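4. Montaje de la obra en sala

Compartido 30 veces · 2 comentarios

Esta sección se aplica a las impresiones sobre papel de algodón enviadas por Nudeo para exposición temporal. Para piezas enmarcadas en origen, consulte la sección 5.

4.1 Preparación

1. Mantenga el tubo cerrado en la sala de destino durante la noche anterior al montaje.
2. Compruebe que el número de la etiqueta coincide con el de la hoja de préstamo.
3. Extraiga la impresión con guantes de nitrilo y extiéndala boca arriba sobre papel sin ácido.
4. Anote cualquier pliegue o marca en el informe de estado antes de continuar.

PRECAUCIÓN: No aplane la impresión con pesos sobre la zona entintada. Utilice únicamente el margen blanco.

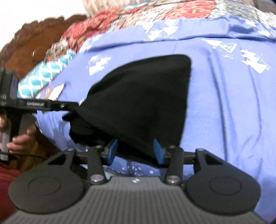 4.2 Fijación al muro

1. Trace la línea de montaje con lápiz blando y nivel.
2. Atornille el perfil Peltonen por los orificios extremos — los centrales se reservan para muros de yeso.
3. Coloque los imanes a intervalos de 200 mm sobre el borde superior.
4. Presente la impresión entre dos personas y cierre el perfil de izquierda a derecha.

Nota: el perfil Birkent, suministrado hasta abril, no admite imanes. Si la sala dispone de él, solicite las pinzas de repuesto.

4.3 Iluminación

1. Ajuste los focos a 3000 K.
2. Mida en el centro y en las cuatro esquinas de la obra. Ningún punto debe superar los 200 lux.
3. Oriente el haz a unos 30 grados respecto a la vertical para reducir reflejos.

PRECAUCIÓN: Desconecte el circuito antes de manipular los focos.

4.4 Cartela

Sitúe la cartela a la derecha de la obra, fuera del haz principal. El texto lo facilita el registro de Prestenance y no debe abreviarse. Las consultas sobre títulos o créditos se dirigen a Aaliyah Ross.

Revisión del 14 de octubre de 2026.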